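Shared workshop in Lutcombe builds robot arm to help take old computers apart

Lutcombe, September. Members of the Flillero workshop have built a robot arm that works alongside a person at the bench while desktop computers are stripped for parts. The project is called Prustudum.
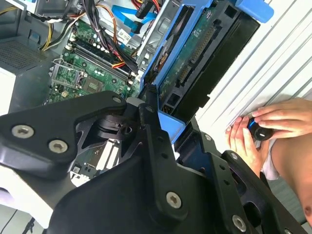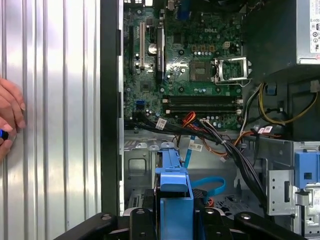
An open desktop computer, with the processor socket empty and the gripper in close.

How much did the build cost?

The parts came to £1,349, most of it spent on motors. The workshop paid for them out of a £2,000 grant from Ó Gríofa, a hardware supplier in the town.

The arm was put together over 73 evenings by members led by Gediminas Krūmiņa, who drew the finger plates and wrote the control software. The plates went through several versions before the joints stopped binding.

"Most of the trouble was in the wiring," said Krūmiņa. "We rerouted it twice, and I would do it differently again."

Orla Heffernan, who runs the bench sessions, said the arm is still slow and a person does the fiddly work. "It's a second pair of hands for now. We want it to manage drives and memory by itself next."

Drawings and code will be free to download from the Flillero website later in the autumn. The workshop has 82 members and is open to new ones. Bench sessions start at 7pm.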